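Search this site Search Go Topics A to Z

How Does a Robot Know Where Its Hand Is?

Written by Eimear Quinlan for young readers, ages nine and up

Close your eyes and touch your nose. Easy! You did not need to look, because your brain keeps a kind of map of your body. It knows how long your arm is, how much your elbow is bent, and where your nose lives.

A robot has no brain. It has a computer, and inside the computer there is software, which means instructions that people wrote. If the robot should pick up a tube from a table, the software must answer many small questions first. Where is the tube? Which way is it pointing? Where is my hand now? How do I go there without knocking over everything on the way? How hard should I squeeze?

In this article we will look at these questions one after another. You don't need to know any computer language.

Seeing is not the same as knowing

A camera gives the computer a picture. But for the computer, a picture is only a very big table of numbers. Each small dot in the picture, called a pixel, has numbers that say how much red, green and blue is in it. A dark dot has small numbers. A bright dot has big numbers.

You look at a picture of a cat and think "cat" at once. The computer looks at the same picture and has only numbers. The part of the software that turns these numbers into useful knowledge is called perception. It is a long word, and it means noticing and understanding what is around you.

How can perception find a tube? One old way is to search for edges. An edge is a place where the numbers change quickly, for example from dark to bright. A tube usually shows two long straight edges side by side. So the software can search for two lines like that and say, "Maybe there is a tube between them."

A newer way is to let the software learn from many pictures. People mark the pictures first: this is a tube, this is a table, this is a basket. After very many pictures, the software becomes good at guessing. I write "guessing" on purpose. A good perception program gives also a number that says how sure it is. If it is not sure, the robot can move a little and look again from another side, the same as you do when something is hidden behind a cereal box.

White things are a difficult case. Imagine a white cup in front of a white wall. Where does the cup stop? Shiny things are difficult too, because they show bright spots that belong to the lamp and not to the thing itself. The spot moves when the camera moves, and the software may believe that the thing has moved.

A camera on the wrist

Some robots have a camera that stands on a pole and looks down at the whole table. Other robots carry a small camera near the hand. We call it a wrist camera. It is very near to the work, so it sees small details. But it also has a problem: the hand and the thing in the hand take up a lot of the view. 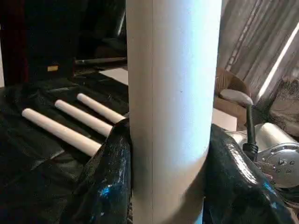 Photo: Kusside picture desk

The two glossy black shapes at the bottom are the fingers of the gripper, and the gripper is the robot's hand. Between them is a white tube, so tall in this view that we see neither its top nor its bottom. Three more white rods lie on a black sheet at the left.

Now think like the software for a moment. The dark sheet is helpful, because white rods against black make strong edges. But the farthest rod goes behind the tube and we can't see where it ends. The nearest one goes behind a finger. Should the program say that these rods are short? No! It must understand that a thing can continue where the camera can't see it. Small children learn this when they play peekaboo. For software it is hard work, and there is a special word for it: occlusion, which means that one thing hides another.

There is a second trap. Look at the thin line that runs down the tube. A simple edge program can take this line for the side of the tube, and then it would think the tube is much thinner than it is. The light makes things more complicated also. It comes strongly from the right, so the tube is a little bluish on one side and warmer on the other. You and I still say "white tube" without any trouble. The computer has different numbers for the two sides, and it must learn that they belong to the same thing.

Where is my hand?

Let's go back to your nose. The robot also needs a map of its own body. In each joint of the arm there is a sensor that measures how much the joint is turned. The software takes all these angles, together with the lengths of the arm parts, and calculates where the hand must be. This calculation is called forward kinematics. You can say it slowly: kin-eh-MAT-iks.

The opposite question is more difficult. "I want my hand to be over there. How should I bend all my joints?" This is called inverse kinematics. Often there is more than one answer. Try it with your own arm: put one fingertip on the table and keep it still. Now move your elbow up and down. Your fingertip stays, but your arm has many different shapes! The software must choose one of them, and it should be a shape that does not hit the wall, the table or a person.

Making a plan

After the robot knows where things are, it can plan. The planning software imagines many paths for the arm and checks each one. Does this path go through the basket? Throw it away. Does this path bend the elbow too far? Throw it away too. In the end it keeps a path that is safe and not too long.

When the gripper is holding something long, the plan must change. The robot with a long tube in its hand is like you with a broom in a narrow hallway. It isn't enough that your hand doesn't hit the lamp — the end of the broom must miss it too. So the planner adds the tube to its map of the robot, as if the arm had grown an extra piece. If the camera can't see both ends of the tube, the planner needs to get the length from somewhere else. Perhaps a person typed it in, or another camera has measured it.

Checking, again and again

A plan is made before the moving starts, but the world does not always agree with the plan. This is the reason for the third big part of the software. It is called control.

Control works in a loop. It asks, "Where should I be now?" Then it asks, "Where am I really?" If the two answers are different, it makes a small correction, and then it asks again. Many robots do this hundreds of times in one second. You do something similar when you ride a bicycle. You don't decide once how to hold the handlebar and then keep it like that until you are home.

Squeezing needs control as well. If the fingers press too weakly, a tube can slip down. If they press too hard, a soft one gets crushed. Some grippers can feel how strong they are pressing, and the software tells them: close slowly, and stop when the push back is strong enough.

Practice in a pretend world

People who write robot software don't test everything on the real robot at once. That would be slow, and things would break. They use a simulator, which is a bit like a video game with very serious rules about weight and bumping. I once used one named Fillis for a small test. I gave the pretend robot 20 tubes to pick up. It threw 2 of them across the pretend room, and I was glad that it was not my living room.

The log is another useful tool. It is the diary of the robot. The software writes down what it saw, what it planned and how the motors moved. When something goes wrong on Friday afternoon, the engineers can read the log and search for the moment when the mistake began. A mistake in software is called a bug, and most of the bugs are small: a minus sign is missing, or someone wrote centimeters where the program wanted millimeters.

Try it yourself: be the robot

You need a friend, a scarf, a sheet of dark paper and a few cardboard tubes.

Lay the tubes on the paper. Cover your eyes with the scarf. You are now the robot, and your friend is the perception software. Your friend may use only short sentences such as "left, two inches" or "turn your hand a little." Your friend may not touch you. Try to pick up one tube and put it into a box.

Then make it harder. Your friend must look through a paper roll held beside your wrist, and can see nothing else. You will notice that your friend asks you to stop and move back more often. How many instructions did you need the first time, and how many the second time?

Words to remember

Perception — turning camera numbers into knowledge about things.
Occlusion — when one thing hides a part of another.
Planning — choosing a safe path before moving.
Control — checking and correcting during the moving.
Simulator — a pretend world for practice.
Log — the diary of the robot.

Comments (4)

Purero
We did the scarf game in my class and my friend said "left" when he wanted right. So the robot had a bug!

Raudsepp
My daughter asks if the robot gets bored from asking "where am I" hundreds of times. I told her I will ask here.

Eimear Quinlan
Hello Raudsepp, please tell her that it does not. A computer has no feelings about repeating, so it can do it all day. I would get bored after the first minute.

mintfrog
what if the camera gets dirty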